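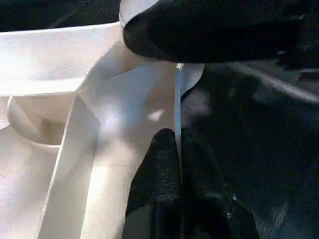 Why Does Sunlight Fade Things?

By Mitra Abbasi
April 1, 2018
2 min read

Leave a red toy on a windowsill all summer and it may turn pink. This is called fading.

Sunlight carries energy. Some of it is ultraviolet light, or UV, which our eyes can't see. Colors come from tiny parts called molecules. When UV light hits them again and again, some of them break apart. Broken ones don't show color the same way - so the toy looks paler.
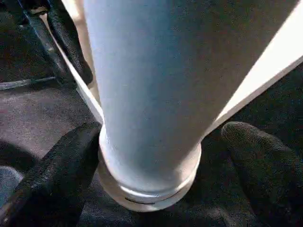

Handine Children's Museum | Light and Color Team

Some colors last longer than others. Many reds fade quickly. Colors made from ground-up rock, like the browns in old cave paintings, can last for thousands of years.

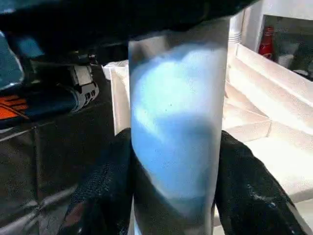
You can test fading at home. Put a coin on a sheet of colored construction paper and leave it in a sunny window for 3 weeks. Then lift the coin. The paper under it should be darker than the rest.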